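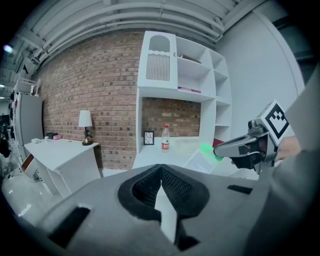 Recording a shelf task with two hand-held grippers

Each example should start the same way, with both grippers up and the jaws open. Pick one object on the shelves and say its name before you move. A water bottle in an open compartment is a good first target, and a book lying flat on a shelf is harder - leave it until you have the feel of the jaws. When you hold a gripper, keep your hand behind the marker cube so the printed faces stay clear.

Move at a steady pace and finish the whole motion, even if you fumble. Stop recording, wait 2 seconds, then put the object somewhere new. Aim for 90 examples per session.

Mark bad takes in the Gelby log and don't delete them. Consuelo Montes goes through the log before training.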